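Worine resets its two-arm cable cell after gripper wear

Worine has put its two-arm sorting cell at Khaemba back into service after a 21-hour stop to replace worn finger pads and reset the right arm's wrist. The cell, which moves power cords and adapters from one carton to another, restarted on July 3, 2025.

The fault showed up as a slow rise in dropped picks. The log held 3242 cycles since the pads were last changed, and the right gripper was closing short of its set point on thin cable. Technicians found play in the finger linkage and two screws below torque.

Both grippers were stripped, cleaned and rebuilt with new pads supplied by Indatov. The wrist was then zeroed against a fixed pin and the closing force checked at three widths. The left arm needed pads only - its linkage was within limits.

Carton positions were taught again by hand. The left carton sits wholly on the green cloth, while the right one lies across the line between the cloth and the white tabletop. The lids are folded back behind the boxes so that neither arm has to clear them on approach.

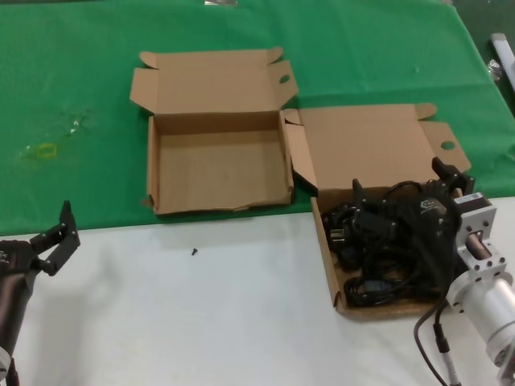 Hamisi Mollel

For the check run the right carton holds a tangle of black cables and the left starts empty. The right gripper goes down into the bundle with the left arm clear of it, jaws open, over the white surface. Approach speed has been held at 300 mm per second until the new pads have bedded in.

The work order also adds a check of the linkage screws at each pad change, with thread lock applied on refitting. Surnano, which maintains the cell under contract, will inspect both wrists again in September. Spare finger sets are now kept on site.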